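Packaging and Materials Handling, Unit 4
Bulk Containers and Loose Fill
Notes by Vasco Henriques

Reading before class: chapter on tote and bin storage in the course reader. Bring the fill worksheet from Unit 3.

4.1 What we mean by loose fill

A part is loose filled when it goes into a container with no divider, tray or set position. The part ends up where it lands. Most small shops store this way by default, and for many parts it is fine. Screws, short bar stock, molded caps and wooden blocks can all be kept loose if the finish is not critical.

Placed fill is the other case. Each part has a position, and the container or an insert holds it there. It takes more labor at the filling end and less at the picking end. The Matei exercise from last unit was placed fill. The Sterard exercise in this unit is loose.

4.2 Fill ratio

Fill ratio is the total volume of the parts divided by the inside volume of the container. Write it as a percent.

Worked problem. A bin has a flat floor and straight walls and holds 3,000 cubic inches. The parts in it add up to 2,384 cubic inches. The fill ratio is 2,384 / 3,000, or 79 percent. That is high for rectangular parts dropped in loose. If you get a number like this on the worksheet, check whether the parts were stacked by hand.

Two common mistakes:
Using outside dimensions for the bin. Measure inside, wall to wall.
Treating a sloped bin as a box. For sloping sides, a quick estimate uses the average of the floor area and the top opening area, times the depth. The estimate runs a little high, but it is close enough for this course.

4.3 Wall shape

Straight walls give the most volume for the footprint. Sloping walls give some of it up. In return, empty bins can usually nest, and a part dropped near the edge tends to slide in toward the floor. The slope also leaves room for fingers next to a part lying against the wall.

The Clenau plan in your reader uses straight-walled bins on 40 inch shelving. The Multine plan uses sloped bins on the same shelving. Compare the two before doing question 3.

4.4 Resting positions
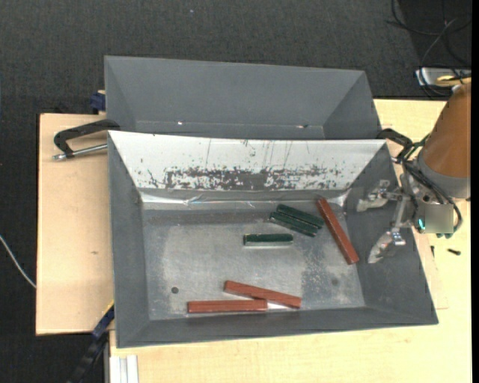 Long parts and short parts behave differently in a shared bin. A long bar has fewer directions open to it and will often finish near a wall or across a corner. Short bars can turn more freely. With a low fill, such as three long reddish-brown blocks and three shorter dark green ones on a metal floor, most of the floor stays open and each block can be reached on its own. Note the two green blocks lying side by side on the same slant. For picking purposes treat a pair like that as one obstacle, and take the outer block first.

Color coding by length helps here, but dark parts are hard to read against dark walls. Check the bin under the light it will be used in.

4.5 Exercise

Work in pairs. Use one sloped bin and 32 blocks of mixed length.
1. Find the fill ratio before you start.
2. Pour the blocks in from one side and sketch the top layer.
3. Empty the bin, place the same blocks by hand, and sketch again.
4. Write one paragraph on which fill you would use for a bench picking station - give the ratio and the part sizes.

Sketches can be rough. Label the long blocks L and the short ones S. Worksheets go in the tray by the door.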